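Changing my name back, one form at a time

22 July 2025

My divorce was final in April. The judge signed the order giving me back my old last name the same morning, and I assumed the rest would take an afternoon. I am still working on it.

The first thing I learned is that a photocopy of the decree is no good to most offices. They want a certified copy, with the court's stamp on it. I ordered two and should have ordered more. The clerk's office in Amstead charges $8 for each one, and you have to ask for them in person or send a check and wait. I have now been there three times.

Social Security came first, then the driver's license. The license office checks your name against the Social Security record, so I left a few days between the two. After that I did the bank, and the bank was easy. I brought the new license and a certified copy, signed two cards, and was out in 20 minutes.

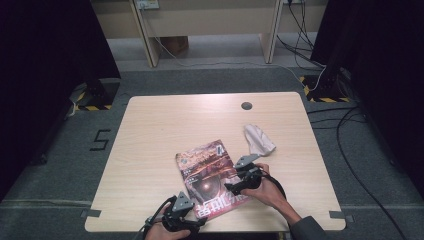
The accounts that were harder

My retirement plan is with Trillen, through a job I left years ago. They would not talk about the name until the divorce paperwork for the account itself had been reviewed. That is a separate order from the decree, and mine was drafted by a firm called Farouk that my lawyer uses. It cost $500, which was in the settlement, so I can't complain. It did hold up the name change, though.

The car title was another one. Both of our names were on it – he had agreed to sign it over, and he did, but he signed on the wrong line. We had to request a duplicate title and start again.
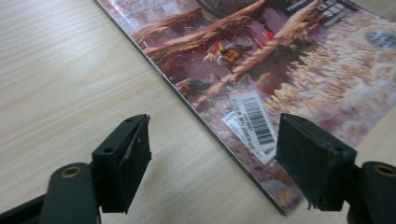
I also forgot about the small things. My library card, the vet, the dentist, the frequent flyer number. I had a $400 credit with Zesermont from a canceled trip, and it was in my married name. They changed it after I emailed a scan of the decree, with the pages about money left out.

What I have left is the passport and my voter registration. The passport form is filled in and sitting in a folder by the door. I need one more certified copy to send with it, so it's back to the clerk's office next week.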